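Tekier Saha Skizzenblock für Tusche und Marker
Artikelnummer 2542
56 Blatt, kopfseitig geleimt, naturweiß, glatt
Erhältlich in drei Formaten: A5, A4, A3

Der Hersteller nennt den Saha einen Block »für alle Techniken«. Das steht auf ziemlich jedem Block, den wir führen, und wir haben es noch bei keinem bestätigt gefunden. Wir verkaufen ihn trotzdem, weil er bei Federzeichnungen und Fineliner-Arbeiten ordentlich mithält und weniger kostet als die Blöcke, mit denen er sich gern vergleicht.

Tekier wirbt mit einer »durchschlagfreien Oberfläche«. Bei Tusche und Pigmentlinern stimmt das nach unseren Versuchen, auch bei dichten Schraffuren. Bei Alkoholmarkern stimmt es nur, solange man nicht schichtet. Wer eine schuppige Drachenhaut in vier Grüntönen übereinanderlegt, sieht das Grün spätestens beim dritten Auftrag auf der Rückseite und beim vierten auf dem nächsten Blatt. Ein Schmierblatt liegt dem Block bei. Das sagt eigentlich schon genug.

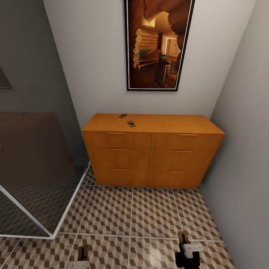
Kann man auf dem Papier radieren, bevor die Tusche draufkommt?

Leichte Vorzeichnungen mit HB oder härter gehen mit einem Knetradierer sauber weg. Mit weichen Bleistiften bleibt ein grauer Schleier, und an mehrfach radierten Stellen franst die Tuschelinie später aus.

Zur Oberfläche
Glatt heißt hier glatt, aber nicht satiniert. Eine spitze Zeichenfeder hakt im Aufstrich gelegentlich, vor allem bei schnellen, geschwungenen Linien wie Federn, Haaren oder Rauch. Mit einer etwas runderen Spitze verschwindet das Problem. Pinselstifte laufen gut. Aquarell würden wir lassen — das Papier wellt sich schon bei einer dünnen Lasur, und trocken gepresst wird es nie wieder ganz plan.

Der Farbton fällt wärmer aus als auf der Verpackung. Wer seine Figuren einscannt und am Rechner koloriert, muss den Weißpunkt nachziehen. Kein Drama, aber »reprofertig«, wie es im Prospekt heißt, ist etwas anderes.

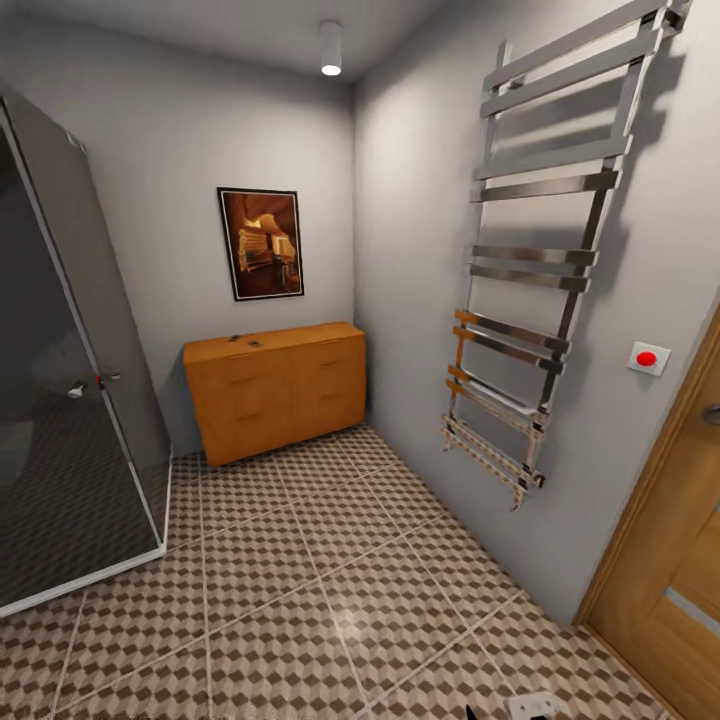 Worin unterscheidet sich der Block vom Vorgänger mit der Nummer 2290?

Die Leimung ist fester, und der Rückkarton wurde verstärkt, sodass man den A4-Block auf dem Knie benutzen kann. Am Papier selbst konnten wir keinen Unterschied feststellen, obwohl Tekier von einer neuen Rezeptur spricht.

Restbestände des alten Blocks verkaufen wir in A5 weiter, solange sie da sind. Für reine Ideenskizzen spricht nichts dagegen. Beim Abreißen sollte man allerdings langsam ziehen, sonst gehen gleich zwei oder drei Blätter mit.

Für wen wir ihn empfehlen
Für Kompositionsskizzen, Figurenstudien, Comicseiten in Schwarzweiß und das übliche Durchprobieren von Posen, bei dem neun von zehn Blättern im Papierkorb landen. Für Auftragsarbeiten, die als Original verkauft werden, eher nicht. Die Angabe »alterungsbeständig« steht auf dem Deckblatt ohne Norm und ohne Prüfzeichen. Auf unsere Nachfrage kam ein Datenblatt, in dem dasselbe Wort noch einmal stand.
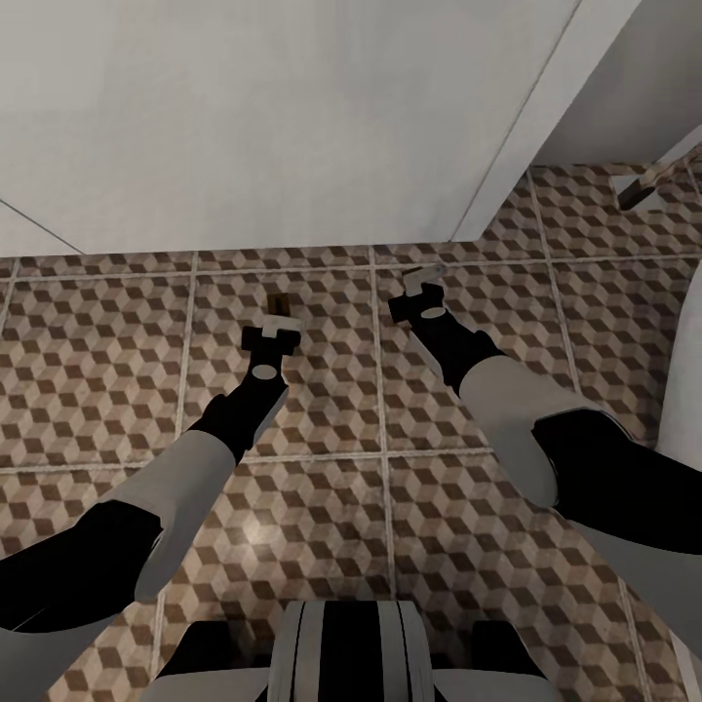

Formate und Zubehör
A5: passt in die Zeichentasche Raltandale, auch mit eingestecktem Stiftetui.
A4: das Format, das wir am häufigsten nachbestellen.
A3: nur ab Lager Hastetham, Versand im Karton. Ecken bitte gleich beim Auspacken prüfen, bei diesem Format hatten wir Stauchungen.

Passende Pigmentliner sind nicht enthalten. Das von Tekier angebotene Set mit Stiften und Block führen wir nicht, die Stifte darin haben uns nicht überzeugt.

Einzelne Musterblätter in A5 legen wir einer Bestellung auf Wunsch bei. Bitte im Bemerkungsfeld die Artikelnummer angeben.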